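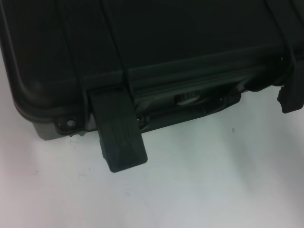

Hard cases: latches, seams and what goes back in

July
Posted by Līga Tamošiūnaitė

The foam went in the trash last month. It had started to crumble at the corners and was leaving black dust on everything, including two lenses and a set of calipers I would prefer to keep clean. So the hard case is bare plastic inside for now, and I have been working out what to replace the foam with.

Some notes on the case first. It came from Kneževič, a surplus dealer in Noststead, without paperwork or a model number. Empty weight on the kitchen scale is 2,458 grams. I had expected less. Most of that is in the base, where the walls are ribbed on the outside. Ribs are good for stiffness and bad for labels. I have tried three kinds of adhesive label on the ribbed faces and all of them lifted within a week. The lid takes a label without trouble.

The latches are the tab type: press the lid down, then push the tab in until it snaps. If the tab needs real force, something inside is sitting too high, and the fix is to repack. Leaning on the lid will close it once or twice and then the seam starts to bow near the middle. My previous case, a Totia, ended that way. It still closed at both ends, and you could slide a business card into the gap between them.

For the lining I looked at three options.

Pick-and-pluck foam is cheap and quick, and it is what I just threw away. The thin walls between cutouts tear first. I got four years out of the last sheet.

Padded dividers are easy to rearrange. The ones sold by Prikovwood come in a kit with 100 hook-and-loop tabs, far more than a case this size can use. They waste space at the rounded corners, where a square divider leaves a wedge that small parts fall into.

Closed-cell sheet, cut by hand, takes an evening and a sharp knife. It doesn't shed and it wipes clean. Cut each layer two millimeters oversize and it holds by friction, so no glue.

I am going with closed-cell sheet. Before cutting anything I wanted to know how much height I have with the lid open and shut, and which loose items can share a compartment. Soft things are useful here. They fill a gap and don't mark whatever is next to them. 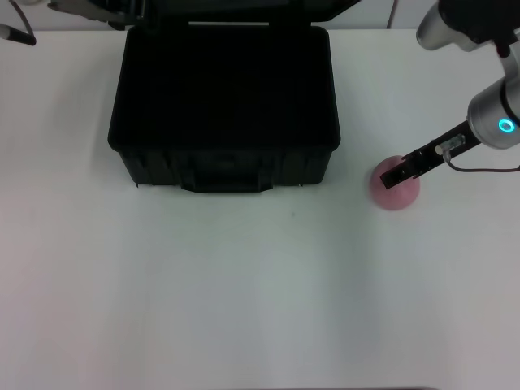
Vilmantė wrote in to say that I should leave the floor of the case bare and line only the lid and walls, as a full base layer costs depth and the heavy items will compress it anyway. She has a point about the depth. I tested it with the tripod head, which weighs 682 grams, left overnight on a scrap of the sheet. The dent was still there at breakfast and gone by the evening. I will keep the base layer but use the thinner stock.

Cutting order matters more than I thought. Do the base first, then the long walls, then the short walls between them. If the short walls go in first, the long ones have to be notched around the corner radius, and my notches are never clean.
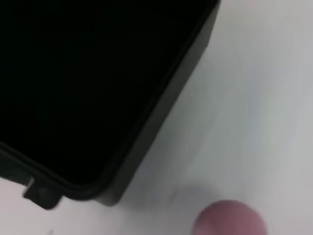
For the corners themselves, make a paper template. Press the paper into the curve with a thumb, crease it, cut, and check it in all four corners before touching the foam. Mine did not match from corner to corner, so there are now four templates with the position penciled on each.

The sheet I ordered is 700 millimeters long, enough for the walls with a strip left over for the lid. The lid strip goes in last, with the case packed, so that it can be trimmed to whatever clearance remains. Blade changes: two so far, both during the base layer.

Still to do: the lid strip, and a label for the top.

Last updated: July, 9:40 p.m.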